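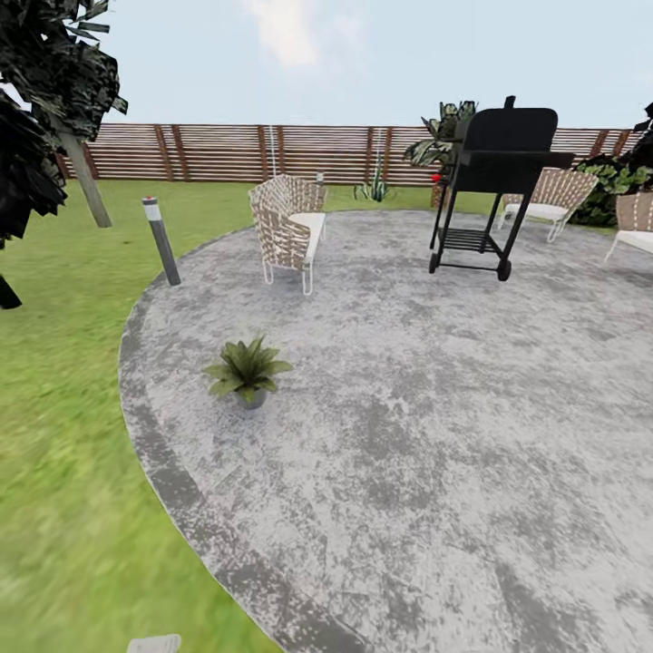

Felicidad Belmonte wants to know why she should spend an afternoon teaching a machine to shift a flowerpot when she can shift it herself in ten seconds, and would I please put the answer in the manual. Fair enough, Felicidad! You shouldn't, if all you want is the pot moved. Section 4 is for people who want to find out how far off the useful garden helper still is, and a pot plant on a patio is a very good place to start finding out.

4. Setting up the garden chore

I'm assuming you've done Section 3 and Andach opens without complaining. Everything in this section happens in the Clatmont garden, which is simulated from the lawn up to the clouds, so you can drop things to your heart's content. I certainly did.

4.1 Choosing the job

1. Open Clatmont and wait for the leaves to finish loading. On my old laptop this takes long enough to put the kettle on.

2. Pick one object to be moved. I'd go for a small potted plant standing out in the open on the concrete, well clear of the chairs and the barbecue.

3. Pick where it's going. "Over by the fence" is fine between neighbours but hopeless here, so click a proper spot on the ground and let Andach fill in the position.

4. Write the instruction in one plain sentence, such as "move the plant to the stepping stone". Save it under a name you'll recognise in August (mine are all called things like plant_new_new2, please learn from me).

Note: leave the barbecue alone for now. Lids and wheels come in Section 7, and they're a good deal harder than pots.

4.2 Driving it yourself first

You need to do the chore by hand a few times before the machine has a go. I found this the most humbling part of the whole guide. You've got two fingers that open and close and that's your lot, and suddenly you notice how much of ordinary gardening is done with your wrist, your hip and a spare knee.

5. Switch to the gripper view and practise opening and closing before you go near anything.

6. Come in low, towards the pot and not the foliage. With a spiky succulent the leaves can hide nearly all of the pot, so tilt the view until you've found the rim.

7. Close slowly and stop when the pot shifts. Lift a hand's width, wait a moment, then carry.

Caution: if you squeeze the leaves instead of the pot, the plant can shoot out sideways at a frankly alarming speed. No harm done, but reset the garden before you carry on, or it'll be lying in the grass somewhere for every run after that. 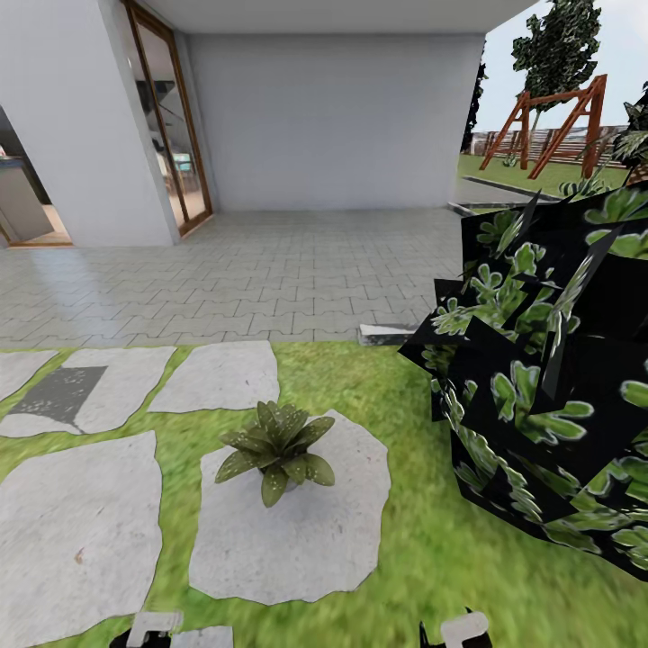 8. Set the pot down as flat as you can and open the fingers fully before backing away. Half-open fingers catch on leaves and pull the whole thing over, and then you've recorded a lovely lesson in knocking plants over.

9. Keep the clean runs and bin the rest. Lilibeth Dizon keeps her near misses too and swears by them, so try it both ways if you've got the patience.

4.3 Letting the machine try

10. Press Run batch and set the number of attempts. The default is 500, which is more than you need on a first evening. I left mine going overnight at 700 because I'm greedy.

11. Read the score in the morning with a biscuit to hand. Out of my 700, it put the pot where I'd asked 305 times. I was thrilled! Then I moved the starting spot from the concrete on to the grass, ran another 700 and got 238.

So can machines do the garden chores yet? On my numbers, not in a way you'd pay for. It manages the same pot from the same place fairly often, and gets muddled by a change my nephew wouldn't notice. I do think it's coming along, mind you. The version before this one would drive straight past the pot and keep going.

Note: a good score in Clatmont tells you nothing certain about a real garden. Real pots are heavier than they look, and real paving has moss on it. Aslak Engebretsen reckons you should halve whatever you get, and I've no better rule to offer.

Caution: don't load a chore you've trained here on to a real arm until you've read Section 9 and found your stop button. Please do find the button first.

12. Save the batch, close the garden, and go on to 4.4 if you want to swap the pot for a watering can.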